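Airports should publish what their baggage trials find

Opinion - Sun 5 January

Every year a number of airports announce trials of new baggage handling technology. The announcements are detailed. The results, where they appear at all, are usually confined to a sentence in an annual report. It is the view of this column that airports which ask airlines to share the cost of such trials should be obliged to publish the findings in full.

The case of Arine is instructive. In May the airport began testing a bag tracking service supplied by Groltine, under which each transfer bag is read at 4 points between the aircraft door and the make-up area. The trial covered 1,155 bags on 17 routes. Airlines contributed through a supplement to the handling charge, and were told that a report would follow. They have so far received a two-page summary.
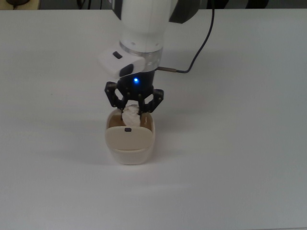

What the summary leaves out

The summary states that 164 bags were flagged as being at risk of missing their connection. It does not state how many of those bags were then loaded in time, or whether ground staff would have found them by the existing method. Without these figures an airline cannot judge whether the supplement was well spent.

Heloísa Cavalcanti, who represents several of the smaller carriers at Arine, has asked for the complete data on two occasions. Her request is a modest one. Large carriers can afford to run their own studies - a regional operator with a handful of aircraft cannot, and depends on the airport for evidence.

Suppliers commonly object that full publication would expose commercial secrets. Jeferson Lopes of Mondeck, a rival supplier, takes a different view, and has argued that read rates and delay times reveal very little about how a system is built. We agree with him. Prices and software design may reasonably remain confidential, but performance should be open to those who have paid to measure it.
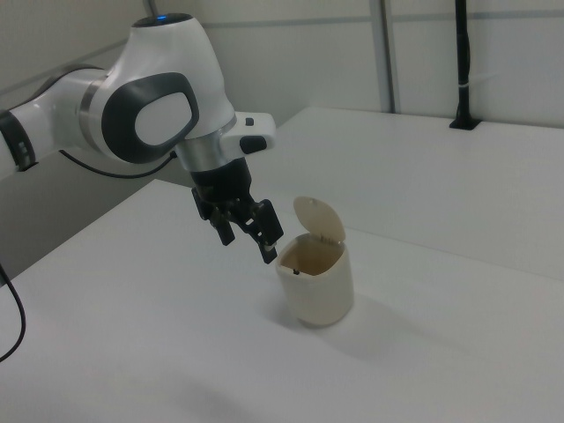 A workable rule

Condori airport already attaches a publication date to every trial agreement. If the date passes without a report, the supplement is suspended until one is issued. The arrangement is simple and has not discouraged suppliers from taking part. Arine should adopt the same rule before its next round of trials is approved, and should release the outstanding Groltine figures to its airlines in the meantime.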